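Hevero opens its home folding collection to 150 households

Oltwood, November 2018

For immediate release

I run the collection side of things at Hevero, and I've been told a press release should sound like a press release. I had a go at that and it read like a parking fine, so you're getting me instead.

The news first. Starting in January, we're opening our home collection program to 150 households in and near Oltwood. People who sign up will handle their own clothes and bedding, in their own bedrooms, using a pair of our hand-held grippers with a camera on each one. What the cameras record becomes training material for Osow, the learning system we've been building to handle fabric.

If you write about robots you'll know that cloth is a pain. A mug is the same mug from every side, more or less. A pair of jeans is a different shape each time you let go of it, and you can't write a rule for every fold, flop and twist (believe me, we tried, and I still have the whiteboard photos). So Osow learns from examples of people doing the job, and what it needs is a great big pile of examples that aren't all alike.

We started out in our own workshop on Prendergast Street with one table, one grey tablecloth and a box of T-shirts. The system got quite good at T-shirts on a grey tablecloth. Then we laid a patterned quilt over the table and it went hunting for corners in the print! That was a long afternoon, and it's the reason we began asking to come into people's homes.

Bedrooms are wonderful for this. You've got plush blankets over smooth sheets, colours all over the place, pillows in the way and daylight coming in from one side. Denim has been a favourite of mine in these sessions because it's stiff enough to hold a crease and floppy enough to lose it again a second later, and the seams and pockets give the system something to look for.
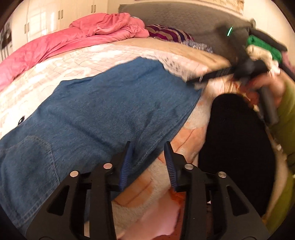 A grip is a decision, and that's the bit we care about most. You look at a heap of cloth, you pick a spot, you come in at some angle, and you close. Your hands have been doing it since you were small and you couldn't explain it to anyone if you tried. With a gripper in your hand you slow down a touch, and the choice ends up in the recording: where the tips went, how wide they were open on the way in, which bit of the edge you went for. We keep the fumbles as well. If you miss a hem and have another go, please don't start over, we want both tries.

So far we've been into 86 homes and come back with 1532 recordings that passed our checks. A recording is one garment or one piece of bedding, from the first reach to the moment the person decides they're finished with it. Some are over in a blink. One fitted sheet went on so long that we had to talk about whether it counted as a single recording (it did, and whoever did it has my full respect).

Trims turned out to be their own little project. Lace, fringes, ribbons, anything soft sewn onto something sturdier. The gripper closes on the soft part, the sturdy part comes along a bit later or goes off in its own direction, and Osow's early guesses were hopeless. We now ask people to dig out anything with a decorated edge and take hold of it by the edge on purpose.

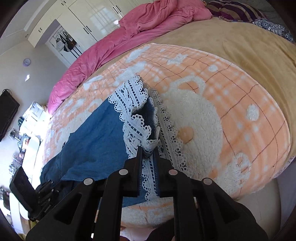 A hand-held gripper closes on the lace trim of a denim garment during home collection for Osow.

So what would a household be signing up for? One visit from us to drop off the kit and show you how to hold it, then 5 sessions that you do in your own time. A session takes roughly as long as putting away a load of washing, mostly because that's what it is. You use your own things. We don't bring clothes, and please don't iron anything or buy new sheets on our account. Leave the blankets bunched up where they are.

On privacy, because it's the first thing I'd ask too. The cameras have a very wide view and they pick up a good deal of the room, so we go through that with you before anything gets recorded. Move whatever you'd like out of sight. You can watch your recordings before they leave the house and delete any you don't like the look of, and you don't have to tell us why. Faces get blurred at our end. Recordings are used to train and test Osow, and we don't sell them on.

Households are paid per finished session, and the rate is the same for everyone whether you fold like a shop display or like me. We're keen to hear from renters, big families, people in one-room flats and people who've never folded a fitted sheet in their lives. Left-handers too, please! We're badly short of left-handers.

I should say where the system's at, so no one gets carried away. Osow can pick out a sensible place to grab on most plain garments, and it can make a first fold on a fair number of them. Thick blankets with a raised pattern still confuse it, and so does anything lying on top of something the same colour. We aren't announcing a product, there's no laundry robot with a price on it, and I won't be guessing at a date for one. What we're announcing is a bigger and messier set of examples, and an invitation to help make it.

We'll publish a write-up of what worked and what didn't once the January group has finished, including the results for lace, which I have a bet riding on.

How to take part

Sign-up forms are at the front desk of our Prendergast Street workshop in Oltwood. You need to be 18 or over, and everyone who shares the room has to be happy with it. Kits go out in the order that forms come in.

For media

Reporters are welcome to come by the workshop and try the grippers on whatever jacket they walked in wearing. Ask for the collection team at the front desk and one of us will come down.

About Hevero

Hevero builds learning systems that handle soft household things such as clothes, towels and bedding. We're based in Oltwood.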